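**Sealing a dark marble top: is it worth it?**

**lorgate_lad**
Moving into a place built in 1973 and the kitchen is getting a dark brown marble worktop with white veins. The fitter wants 189 for sealing on top of the 728 for fitting. Is sealing something I can do myself?

**pastrybench**
Do it yourself. Wipe the top down, leave it overnight, put the sealer on with a cotton cloth and buff off what hasn't soaked in. I've done mine every June and it takes an evening.

**Dakau**
I'd pay the fitter for the first one. Dark stone shows every smear if you let sealer dry on the surface. I did that and spent a weekend with a plastic scraper getting the haze off.

**pastrybench**
That's from using too much. Thin coats, three at most, and buff each one before it dries.

**greyslate**
Check it needs sealing first. Put a spoonful of water on it and come back after ten minutes. If the stone has gone darker underneath, seal it. If not, save your money. Some tops come from the yard already treated and won't take any more.

Sealer won't stop lemon juice or vinegar marking it either. People mix up stains and etching all the time.

**lorgate_lad**
Didn't know that about lemon. We cook with a lot of it. Would a honed finish be better?

**greyslate**
Etching shows less on honed. Oil shows more. Pick which one annoys you least.

**Dakau**
Disagree, honed was a pain in our last kitchen. I'd go polished and use a chopping board.

**Roy**
Ask Rundetti if you're near Lorgate. They let me take an offcut home and I left half a lemon on it overnight before deciding. Look at a big piece too, a small sample tells you very little about the veining.

If it helps with the colour, a brown one with pale veins:

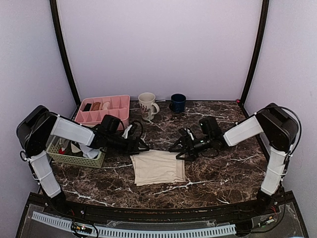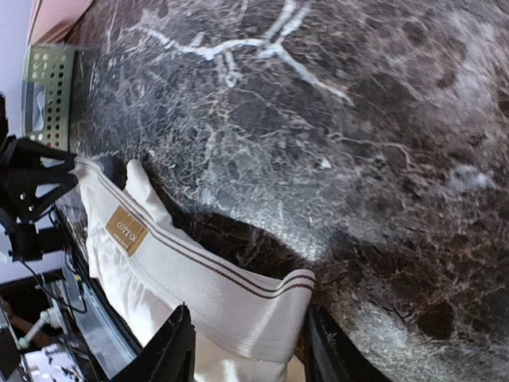 *Same place in both, second one is closer on the veining.*

**lorgate_lad**
Thanks, that's near enough the colour of ours. I'll do the water test when it's in and hold off on the 189 until then.

**pastrybench**
Get the sealer anyway. You'll want it for the bathroom.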